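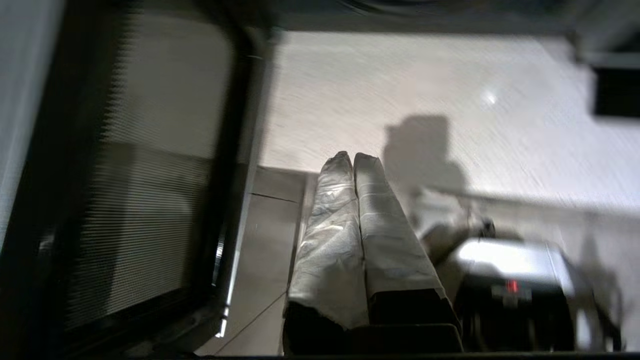

Sinéad Gilmartin, second-year student, Interiors and Building Care
Project report, Zostovcombe, May 23, 2019

Floors and glare in the ground-floor room

My project was to look at the floor of one room and suggest how it should be cleaned and lit. I chose the ground-floor room at Zostovcombe. It gets a lot of foot traffic in wet weather and people had complained about shine on the floor in the afternoons.

The tiles are beige-grey with a smooth finish and a slight sheen. The grout between them is thinner and darker than I would have picked, but it does make the lines easy to follow when mopping. Further over, the floor looks much paler, nearly white, and that is where light catches in a small bright spot. The dark-framed panel with the fine horizontal stripes picks up light too, along the inner edge of its frame, so I added it to my notes on glare although it was not in the original plan.

I visited 16 times, starting in January. Each visit lasted 30 minutes. I wrote down the weather, which lights were on and where the glare bothered me from standing height and from a chair. Jarlath Keane did the same on two of the visits so that I could compare. We mostly agreed, except that he minded the shine less when sitting down.

For the cleaning part I tried two products, one from Maes and one from Duditz, on separate strips of tile. I could not see any difference in the sheen after a week. The Duditz one left the grout a bit sticky — I may have used too much of it — and I had to go over that strip again with plain water.

My suggestions are a flat mop, clean water for the second pass, and a soft brush along the grout once a month. I would leave the tiles unpolished. The lights nearest the pale part of the floor could be fitted with diffusers. Andri Brunner gave me a price for these, but it was for a different fitting, so I have left it out of the costs table.

I did not measure slip resistance. The meter was booked until after my hand-in date.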